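Laine et les draps
5 septembre 2021

Bon, on m'a redemandé trois fois en message privé comment je m'y retrouve dans mes histoires de draps, alors je m'installe avec mon thé et je déroule. Ce sera long, je vous connais, vous me pardonnerez.

Pour celles et ceux qui arrivent : j'ai quitté Furnville en mai pour un appartement plus petit, et en vidant l'armoire du couloir j'ai compris que je gardais du linge de lit depuis presque 15 ans sans jamais rien jeter. Des housses pour un matelas que je n'ai plus. Des taies orphelines. Un drap avec des dauphins (je ne m'étendrai pas sur les dauphins).

Première chose, et c'est bête comme chou : mesurez votre matelas. L'épaisseur aussi ! J'ai vécu des années avec un drap-housse trop court de bonnet qui me sautait au coin de l'oreiller chaque nuit, et j'accusais ma façon de dormir. La pauvre façon de dormir n'y était pour rien.

On prend le mètre, on mesure matelas nu, puis avec le surmatelas si on en a un, et on écrit tout ça quelque part. Moi c'est sur un bout de carton scotché à l'intérieur de la porte de l'armoire. Deividas se moque, mais c'est lui qui vient le lire quand il y a des soldes.

Ensuite la couleur. J'ai été élevée dans la religion du drap blanc, ma mère les faisait bouillir, ma tante aussi, et je croyais sincèrement qu'un drap de couleur était un drap qui cachait quelque chose. Puis j'ai cédé pour un vert, un jour de pluie, et je n'en suis pas revenue. 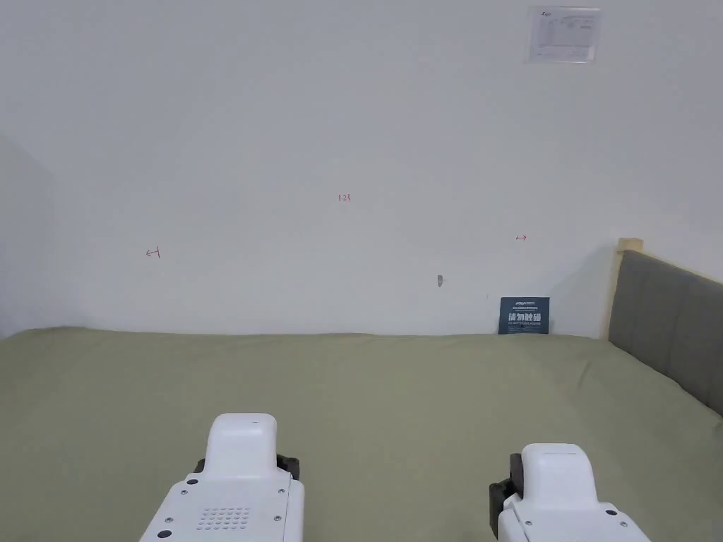 Vert olive sur mur blanc, mon petit faible.

Le vert a un mérite dont on parle peu : il supporte très bien d'être dépareillé. Une taie écrue, une taie grise, une vieille couverture en laine moutarde, tout passe. Avec le bleu marine que j'avais avant, la moindre peluche se voyait depuis le palier.

Lavez-le seul les premières fois, par contre. J'ai une chemise qui était blanche et qui a maintenant une teinte que Deividas appelle « potage ». Il la porte pour jardiner, elle a trouvé sa place dans la vie.

La matière, maintenant, là je sais que je vais me fâcher avec la moitié d'entre vous. J'aime la percale. J'aime quand ça craque un peu en entrant dans le lit, ce côté presque papier, surtout l'été. Le satin de coton, je comprends qu'on l'aime, c'est doux, ça tombe bien, mais moi je glisse dessus et je me réveille en travers.

Et le lin, mon Dieu, le lin. J'en ai rêvé longtemps, j'ai fini par en acheter une parure chez Prumano, je l'ai trouvée rêche pendant tout un hiver, j'ai râlé auprès de qui voulait l'entendre. Et puis au printemps elle s'était assouplie et maintenant je la guette dans la pile. Il faut lui laisser du temps, comme à certaines belles-sœurs (coucou).

Pour le nombre de fils affiché sur les emballages, n'en faites pas une maladie. J'ai eu chez Soylu une parure annoncée à 375 fils, une splendeur sur l'étagère, qui boulochait déjà aux pieds au bout d'une saison. Ma préférée, je ne sais même pas ce qu'elle affiche, l'étiquette est partie depuis longtemps. Touchez le tissu, froissez un coin dans la main, regardez-le à contre-jour.

À propos de toucher le tissu : la vraie bonne adresse, pour moi, ça reste le dépôt-vente de Fultville, au terminus du bus 901. Il faut y aller le matin et fouiller dans les bacs du fond. Les vieux draps de métis y dorment pliés serré, parfois brodés d'initiales de gens qu'on n'a jamais connus, et je trouve ça très beau de dormir dans les initiales de quelqu'un.

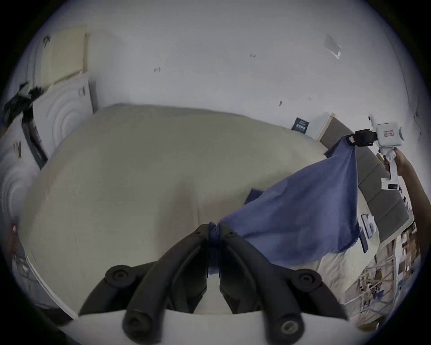 Ces vieux draps-là sont raides au début, je préfère prévenir. Une nuit entière de trempage dans la baignoire, de l'eau tiède, une poignée de cristaux de soude pour le coton blanc, puis un lavage tout simple et un séchage dehors si vous avez la chance d'avoir un dehors. Au deuxième passage on sent déjà la différence.

Pas d'adoucissant, je vous en supplie. Je sais que ça sent bon. J'ai aimé ça aussi. Mais ça encrasse les fibres, et les torchons et serviettes finissent par n'essuyer plus rien du tout. Un petit verre de vinaigre blanc dans le bac, et non, le lit ne sent pas la salade, on me le demande à chaque fois.

Pour le repassage, ma position est connue : je ne repasse pas. Je secoue fort à la sortie de la machine, je tire sur les coins, j'étends bien droit et je plie pendant que c'est encore un tout petit peu frais sous la main (sec quand même, hein, sinon bonjour l'odeur de cave). Ma mère ferait semblant de ne pas avoir lu ce message.

Le drap-housse à plier, le fameux. On glisse une main dans chaque coin, on retourne un coin dans l'autre, on rabat pour faire à peu près un rectangle et on se contente de cet à-peu-près. J'ai regardé je ne sais combien de tutoriels, j'ai pleuré de rire avec Deividas au milieu du salon, et le nôtre ressemble toujours à un gros chausson aux pommes. Il se range très bien comme ça.

L'astuce qui m'a vraiment changé l'armoire, c'est de tout ranger dans la taie. Drap, housse, deuxième taie, on glisse la parure complète dans une seule taie et on empile les petits paquets. Le soir où on rentre tard et où on se rappelle que le lit est défait, on attrape un paquet et c'est réglé.

Et combien en garder ? Chez nous c'est 2 parures par lit, une dessus, une au propre, plus un drap de secours pour les gastros et les nièces. J'ai longtemps cru qu'il en fallait beaucoup plus. Le reste est parti au refuge de Furnville, qui prend les draps usés pour les chiens, et le drap aux dauphins a fait là-bas une très belle seconde carrière.

Je change le lit le matin plutôt que le soir, soit dit en passant. J'ouvre la fenêtre en grand, je laisse respirer le matelas le temps du café, et après seulement je remets le propre. Si je m'y colle à vingt-deux heures je bâcle, je m'énerve contre la couette et je finis par dormir avec un coin qui rebique.
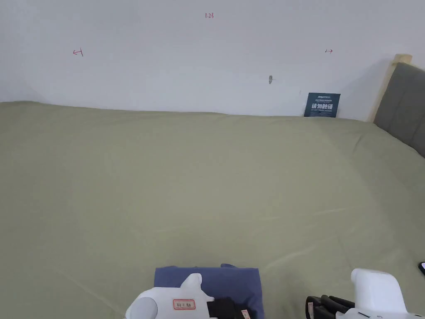

Laine Pärn me répond qu'elle fait tout l'inverse, le soir juste avant la douche, et que se coucher propre dans des draps propres est le seul luxe qu'elle se paie dans la semaine. Elle ajoute que le lin se bonifie surtout si on l'essore doucement, et qu'elle a massacré sa première parure à pleine vitesse.

Laine, tu me fais douter pour la douche, c'est vrai que l'argument est solide. Et merci pour l'essorage, je n'y avais jamais pensé, je vais baisser la vitesse dès la prochaine lessive et je vous raconterai.

Je m'arrête pour ce soir, mon thé est froid et la machine vient de biper. Si vous avez une méthode pour enfiler la housse de couette à une seule personne sans disparaître dedans, mes réponses sont grandes ouvertes !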